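Brirbridge Community Kitchen: your questions answered

Do I need to be able to cook?

Not a bit! Half the people who come to our suppers arrive saying they can't boil an egg, and by pudding they're arguing about pastry. Derek Ashworth, who leads most sessions, will find you a job you're happy with, even if it's peeling.

How many can come?

We take 43 at a sitting. It fills up quickly in February, so do put your name down early.

What should I bring?

An apron, a tub with a lid for leftovers, and a knife if you have a favourite. Pans, boards and tea towels are all here. We roll pastry straight on the worktop, so short sleeves are a good idea.

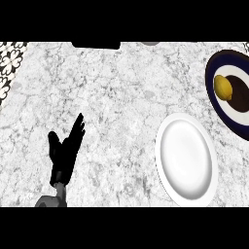 Where does the food come from?

Mostly from growers in Cosgrove and Fiston, and whatever is glutting on the Plomach allotments. Last year that meant 200 marrows (we got very good at marrow curry!). Flour and oil we buy in.

What does it cost?

Pay what you can. The tin is by the door and we don't look.

Can you manage allergies?

Usually, yes. Tell us when you book. We can do gluten-free and dairy-free on any night, but we do use nuts, so please ring first if yours is a serious allergy.

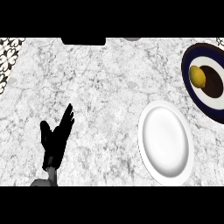
Can children come?

Yes please, with a grown-up. Under-eights seem to love the bread nights best, all that thumping.

Is there a recipe book?

There is, and we're so pleased with it! Maureen Hulme typed up 267 recipes from old members' notebooks, stains and all. Ask for a copy at supper, or borrow the one on the shelf.

Is there parking?

A few spaces behind the hall. The Fiston bus stops opposite.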